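Trondgate Research Reactor, Gristville
Evacuation readiness checklist, April 27, 2024

1. Assembly point signs legible from the main gate: Yes.
2. Sirens heard at all 4 boundary posts: No. The post on Brabec Lane reported no sound. Repair to be confirmed in writing.
3. Iodine tablets in date: Yes. Stock stands at 1528 packs.

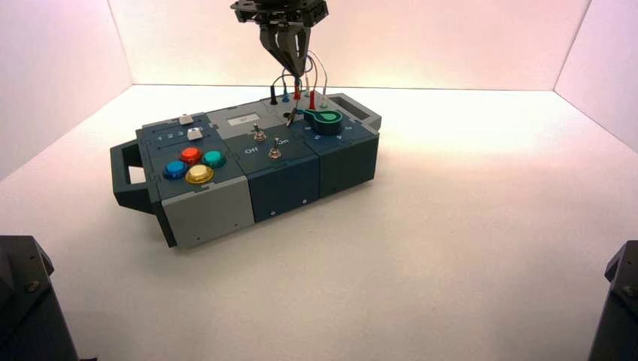
4. Bus contract in force: Yes, until September. Renewal terms have not been received.
5. Household leaflets delivered: In part. 93 addresses in Brundance remain outstanding.

Overall result: conditional pass. Item 2 must be closed before the next fuel delivery.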